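Tue 7 April
Workshop notebook, equipment planning

Present for the morning session: Dougal Dow and the undersigned. Maarten Nijs joined for the budget portion only.

The purpose of the session was to settle the order list for the second two-arm station before the request goes to purchasing in May. The Juvska quotation has been received and covers the two arms, both controllers, and the mounting plate. It does not cover grippers, cabling, or the safety stop, which must be requested as separate lines. Dougal has written to Geerts for a comparable quotation on the same terms. No reply as of noon.

Grippers. The present preference is for slim parallel fingers on both sides, with one spare set per arm. Maarten asked whether the spares could be deferred to the next budget period. The undersigned is opposed. Lead time on the last set was 12 weeks, and the first station stood idle for a good part of that. Spares remain on the list for now, marked as disputed.

Simulation. The Gutent license allows 15 seats and we use fewer than half of them, so no increase is requested. The rendering workstation is another matter. It is shared with the Maler project, and long runs are being scheduled overnight to avoid conflict. A second graphics card has been entered as a separate line so that it can be approved or refused without holding up the arms.

Props and floor materials. A ceiling of 1000 has been set for the whole category, of which 200 is reserved for replacements. Dougal is to obtain prices by the end of the week. Mats should be bought from one supplier where possible — the last three small orders each carried their own shipping charge.

Open items: floor loading certificate for the new bay; confirmation that the Juvska price includes delivery; whether training is charged per person or per day (the quotation can be read either way).

The props list should follow the simulated layout, so that the physical station and the rendered one can be compared without argument over materials. Dougal's first draft listed only containers and hand-held items and left out the floor coverings entirely. The layout calls for a large brown mottled rug, a pale woven wicker mat, a dark purple mat with a dotted pattern, a wooden tray with a raised rim, and a light gray flower pot with an orange-brown rim. These are to be added to the list as individual lines. The rug is expected to be the most costly of them, and Maarten has asked to see its price before anything in the category is ordered.
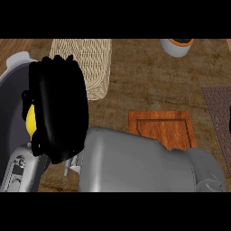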